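Looking After the Table-Clearing Cell: Your Questions Answered

Welcome, and thank you for helping to keep the Cusi cell running! These are the questions Nelly Huanca and I get most often at the Windport workshop, and we have tried to answer them the way we would if you were standing next to us with a cup of coffee.

How often do the finger pads need cleaning?
At the end of every shift, and sooner if a run has been a messy one. Use a soft cloth, warm water and a drop of dish soap, then dry the pads well – a damp pad slips. We put on a new set every 1000 picks, and Marisol Apaza keeps the spares in the drawer marked Peta.

The wrist view looks soft. Is the camera broken?

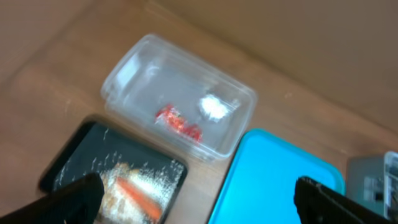 A soft view usually means a smudge on the lens cover, so wipe that first and see whether the edges sharpen up. If they don't, have a look at your lighting before you start loosening any screws, please. Shine can fool you just as easily as grease can. The clear tub has a round white glare spot right beside the little red item, and there is another bright patch on the black tray, next to the orange carrot shape. Turn the nearest lamp a little toward the wall and take a fresh view. Orlando Agudelo does this before every calibration, and it has saved him a good many afternoons.

Do I have to calibrate again after changing the fingers?
Yes, every time, even if the new ones look just like the old ones. It takes 13 minutes if you leave the table alone while it runs (we know, it's tempting to tidy up).

How should I lay out the table for a check run?
Put the tray in the middle and the dish rack to its right, with the long side of the rack set at an angle. Leave some real clutter on the tray, such as a crumpled wrapper, a tissue, a pair of chopsticks and a small bowl. A paper cup lying on its side among the prongs makes a good extra test. Press the stop button before you reach in, and keep it pressed until your hands are well clear.
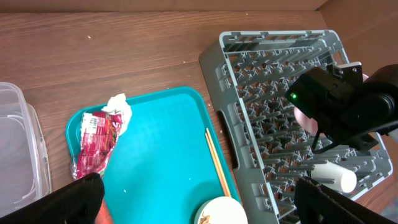 What if a finger drifts out of line?
Power down, back off the two clamp screws, seat the finger against its stop and tighten again evenly. If it drifts a second time in the same week, write it in the log and call Hernán Mosquera on extension 300. The next full service is in July.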